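Lomside Schools Put Lunch Back on the Timetable

LOMSIDE – Starting in September, pupils at every elementary school in Lomside will get 33 minutes to eat lunch, a generous increase on the present arrangement, under which a child at the back of the line has time to admire a carrot and return it.

The longer break is the main part of Idalwood, the county's new child nutrition program. It also brings a free breakfast for all 2100 elementary pupils, served from 7:40 a.m., and iron screening for children under six whose parents sign up.

"We spent years improving the menu and were very proud of it," said Jin-sol Yeo, who directs the program. "Then we sat in a cafeteria with a stopwatch. The lentils were excellent. They were also mostly in the trash."

A spring trial at Moon Street Elementary followed 142 children through one term of longer lunches. Vegetable waste fell by half. Teachers reported calmer afternoons, and one asked whether the staff could have a longer lunch too. The request is under review, where it is expected to remain for a while. 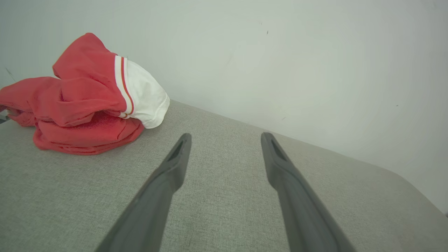 Breakfast will be plain on purpose: oatmeal, eggs, fruit, milk, and whole-grain toast. Chocolate cereal was proposed at a public meeting by a delegation of second graders, who argued their case well and lost.

Parents can follow the weekly menus on Jemeo, the county's school meals app, which will also list allergens and, after 400 written requests, finally say what is in the casserole.

Families do not need to apply for breakfast or show proof of income. Screening forms go home in the first week of term, traditionally at the bottom of a backpack – parents are advised to look under the banana. Forms are also available from school offices and the Lomside Health Department.

Press inquiries: Idalwood Program Office, Lomside Health Department. The office is closed for lunch from noon, for the full 33 minutes.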